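Chapter 5
Can the Robot Do the Housework Yet?

Before you read on, try something. Pick up a sock from the floor, turn it the right way out and put it in a drawer. It probably took you a few seconds, and you could have held a conversation the whole time. Now write down every step so that a machine could do it. Where does the sock begin? Which bit do you pinch? How do you know, with your hand inside it, that you have reached the toe? Most students who try this exercise give up somewhere near the heel, and that is a fine place to start a chapter on household robots, because engineers get stuck there too!

In Chapter 4 we looked at machines that do one job, in one place, with parts that are always the same shape. The bottling line at Zodusdale, you will remember, was built so that every bottle arrived upright, at the same height and at the same moment. The cleverness was in the line. The arm at the end of it was fairly simple, and it could be fairly simple for as long as the bottles behaved.

Homes don't behave. Neither do small workshops, stock rooms or the back corners of shops, where a person might unpack a box, water the plants, hang up the decorations and sweep the floor, all before eleven in the morning. These are the jobs this chapter is about, and they are wonderful problems. They look like nothing at all until you try to pass them on to a machine.

Take a string of fairy lights. Lift one end and the rest of it changes shape. Drag it past a plant and it may catch on a leaf. The plant is awkward as well: it bends when touched and springs back somewhere slightly different, so the picture the robot had of it a second ago is already out of date. A rigid block gives you six numbers to keep track of, three for where it is and three for which way it is turned. How many would you need for the string? We shall come back to that in section 5.2, and the answer may surprise you.
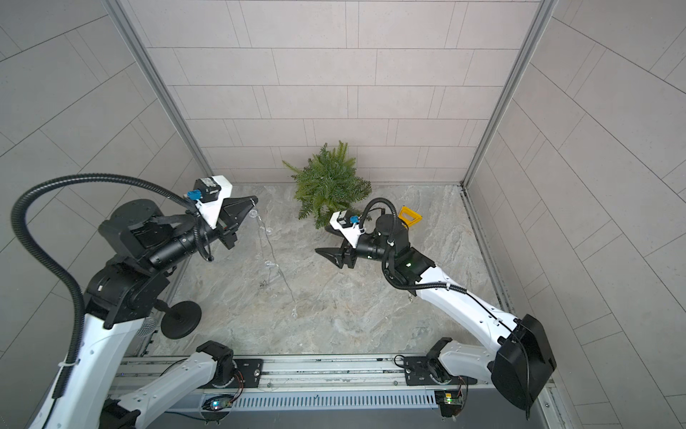

Flestex, on reading an early draft of this chapter, objected that we were being too gloomy, and that a machine which manages a job slowly and drops things now and then is still a machine that manages the job. A fair point, and one worth arguing over in class. How good is good enough? If a robot clears a table correctly 200 times and breaks a glass on the next go, would you keep it? Would your answer change if it were your grandmother's glass, or if the robot were helping somebody who could not clear the table at all?

Our own view is hopeful. Arms have become cheaper, small cameras can be mounted right at the wrist, and two arms working together can do things that one arm finds very hard, such as holding a bag open while filling it. Above all, the way we teach robots has changed. Older programs listed every movement. Many newer systems learn from people showing them what to do, over and over, with the objects moved a little each time. In the Bunutine case study at the end of this chapter, a pair of arms was shown 1324 attempts at folding tea towels, and the interesting part is what happened when somebody handed it a pillowcase.

So, can machines do the chores yet? Some of them, some of the time, in a room set up to help. That sounds like a small claim, but we hope that by section 5.5 you will be rather excited by it.

In this chapter you will meet:

5.1 Why easy jobs are hard
5.2 Stiff things, bendy things and things on strings
5.3 Two hands or one?
5.4 Learning by being shown
5.5 Testing a robot fairly

You will need the Mavromatis worksheet (page 26 of the activity book), a shoelace, a ruler and a pair of kitchen tongs for each group. Keep the tongs handy. In the first activity you will be tying a bow with them, and your partner will be timing you.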